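Subject: Re: [homestorage] Baskets in a damp pantry, any advice?
List: homestorage
Sent: Friday, 7:40 pm

> We moved to the house in Kiltley in October and the pantry is on the
> north wall. My old baskets have gray spots on the bottom after one
> winter. Should I throw them away? And what do you use for onions and
> fruit, if not baskets?

Hello all,

I had the same trouble in my first apartment in Seixas, so I write what I learned there. Please do not throw the baskets away yet. Gray spots are often only on the surface. I brush them outside with a dry brush, then I wipe with white vinegar and water in equal parts, and I leave them in moving air for 2 days. Direct sun is too strong for natural fibers, they become brittle and break at the corners.

More important is the shelf. My baskets stood flat against painted boards and the air could not go under. I put two thin strips of wood below each one and the spots did not come back. The Plilance wire shelves do the same job, but I paid 259 for the set and I am still a little angry about it. 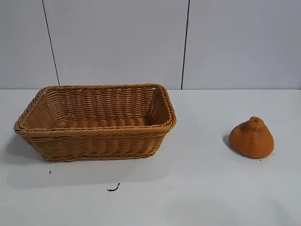 For fruit I like a low, wide shape with an open top, so I see everything when I pass and nothing is forgotten at the bottom. Onions I keep in a different place from potatoes, always. I do not put more than 600 grams of soft fruit in one basket — plums are the worst, the lower ones get crushed very quickly.

About plastic weave: many people on this list do not like it, and I understand. For a north wall I would still consider it. You can wash it in the sink. Bretura sells liners made of cotton, and they fit well, but in a damp room the cotton holds the water, so I stopped using them.

Does your pantry door have a gap at the floor? If it closes very tight, I would begin there, before you buy anything.

Greetings from a dry kitchen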